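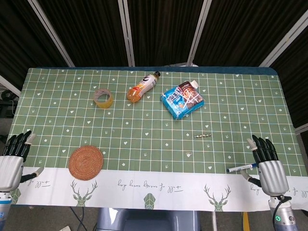
Chapter 9

Keeping Track of Small Things: Inventory for the Very Small Shop

Most people who open a little shop do it out of love for something. They love yarn, or cheese, or old lamps, or fishing tackle, and they picture themselves behind a counter talking about it all day long. Very few of them picture a Sunday evening on the stockroom floor with a clipboard, trying to remember whether the box marked "misc." was counted already. And yet that evening comes for all of us (it came for me after only four months!), and this chapter is meant to make it shorter and a good deal less gloomy.

In the last chapter we talked about setting prices, and you may remember that we kept leaning on one number, the cost of the goods you sold. I asked you to take that number on trust for a while. Now we are going to find out where it comes from, and you'll see that it depends almost entirely on how well you know what is sitting on your shelves.

Let's begin with a shop. Idalina Simões runs a housewares and stationery store called Jastard, on a corner lot in the town of Ekley. She sells table linens, kitchen tools, wrapping paper, greeting cards, candles, and whatever else catches her eye at the spring trade fair in April. When she opened, she kept her stock records in her head, and for the first year that worked well enough. She knew every item because she had unpacked every item. Then she took over the unit next door, hired two part-time clerks, and found that her head was no longer big enough.

On October 13, 2018, she closed the doors at noon and counted everything. Her notebook said she should have 2,072 items in the store. The count came to 188 fewer than that. If you have never run a shop, you may think that sounds like a burglary. If you have, you're probably nodding. A few things had been broken and thrown out without a note. A carton from her supplier, Serrano, had been entered twice when it arrived. Some napkins had been used for a window display and then used again for the staff lunch, and yes, a few items had very likely walked out the door in somebody's coat.

The difference between what your records say and what you can put your hands on is called shrinkage. It's a funny word for it, as if the goods had been left too long in the dryer, but it's the word everyone in the trade uses and you may as well get comfortable with it. Shrinkage has four common sources: damage, clerical mistakes, theft, and goods used inside the business. New owners nearly always suspect theft first. In a shop the size of Jastard, I would look at the paperwork before I looked at anybody's pockets.

Two ways of keeping count

There are two basic systems, and the rest of the chapter is built on them. Under a periodic system, you count your stock at set times, perhaps once a quarter or once a year, and work backward to learn what you sold. Under a perpetual system, every sale and every delivery changes the record as it happens, so that on any given afternoon you can look up what you ought to have.

The periodic system is cheap and needs nothing fancier than a pencil. Its weakness is that between counts you are more or less guessing. The perpetual system tells you a great deal more, but only if everyone feeds it faithfully, and it still needs a real count now and then to keep it truthful. Idalina moved to a perpetual system that winter, using a secondhand register and a program called Flerkum. Her senior clerk, Rosário Salgado, grumbled about it until the first time it saved her a trip up the ladder.

Before you read on

Take a few minutes with a piece of paper. Think of a cupboard in your own home, the one with the canned goods or the one with the towels, and write down what you believe is in it. Then go and count. Keep both lists, the guess and the count, and tuck them into this book, as we'll be using them in Section 9.2 when we work out our first shrinkage rate together.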